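La mesa vacía

Cuando entré en el laboratorio de Tallidthorpe me dieron una llave, una taza con el asa pegada y la tarea más tonta del proyecto Skasance: grabar la nada. Yo venía de escribir una tesis larguísima sobre agarre de objetos blandos, que si la esponja, que si el calcetín, y de pronto me encontré con una pinza de mano y una hoja que decía «mesa, sin objeto, 200 tomas». ¡Doscientas! Pensé que era una novatada y me pasé la primera mañana esperando a que alguien se riera.

No se rió nadie, así que me puse a ello.

La idea tenía su gracia, lo reconozco. Nuestro modelo se llamaba Gulyás (el que le puso el nombre tenía hambre, supongo) y aprendía de lo que hacíamos nosotros con la pinza en la mano: te acercas, cierras, levantas, dejas. Lo hacía de maravilla con tazas y con pinceles. El problema era que también lo hacía de maravilla cuando no había nada. Le ponías delante una mesa pelada y bajaba tan contento, cerraba los dedos sobre el aire y subía con muchísimo cuidado, como quien lleva un huevo. Luego lo depositaba en la bandeja. El huevo, digo. El que no existía.

La primera vez que lo vi me dio un ataque de risa. La quinta ya no. Había algo en aquella delicadeza que me recordaba a mi madre poniendo un plato de más en la cena, todo un invierno, después de que mi hermano se marchara a Dullska a trabajar en los barcos. Ella tampoco se daba cuenta. Lo ponía, lo miraba, lo volvía a guardar en el armario y seguíamos hablando del precio del gasóleo.

En fin, que me desvío.

El método que habíamos propuesto consistía en mezclar con las demostraciones normales una parte de demostraciones de espera: la pinza abierta, la mesa delante y la mano que no hace nada. Suena facilísimo y es un suplicio. Prueben ustedes a sostener un cacharro abierto sobre una mesa y no coger nada. A los tres minutos la mano se inventa cosas. Se te cierran los dedos solos, un milímetro, lo justo para estropear la toma, y vuelta a empezar. Yo acabé grabando con la radio puesta, un programa de pesca, y descubrí que con las mareas aguantaba mejor que con los concursos.

Hice 18 tomas el primer día. Dieciocho miserables tomas, y me fui a casa con el hombro como una piedra. El domingo volví por mi cuenta, sin decírselo a nadie, porque la calefacción del laboratorio iba mejor que la mía y porque, a esas alturas, le había cogido cariño a la mesa. Ya me conocía las vetas. Había una curva larga, hacia el fondo, que según la hora me parecía una colina o el lomo de un animal dormido, y el reflejo de la luz se le plantaba en medio como una charca.
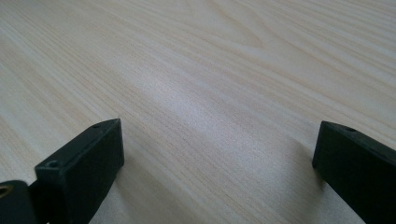
Ese día pasé horas así, con los dedos negros bien separados y aquel trozo de madera clara entre ellos, y se me ocurrió que estaba enseñando a una máquina lo único que a mí no me había enseñado nadie. A quedarse delante de un hueco sin ponerle nada dentro. Me pareció una frase estupenda para el artículo y la apunté en el cuaderno. El lunes la leí y la taché, claro, que los revisores no están para esas cosas.

Entrenamos con las tomas nuevas y probamos a Gulyás en la mesa pelada, 22 intentos. En 5 bajó y cerró, igual que antes. En los demás se quedó quieto, con la pinza abierta, y yo allí plantada delante con el café en la mano sin atreverme a hablar. Diecisiete veces. Escribimos el resultado con toda la prudencia del mundo: una sola mesa, una sola luz, pocas pruebas.

Por la noche llamé a mi madre y le conté lo de los cinco fallos. Le expliqué cómo bajaba la pinza y cómo subía luego, despacito, con su huevo de nada. Se quedó callada un rato.

—Pobrecillo —dijo—. ¿Y lo vais a dejar así?

Le dije que no, que en octubre grabaríamos más. Luego me preguntó si había cenado.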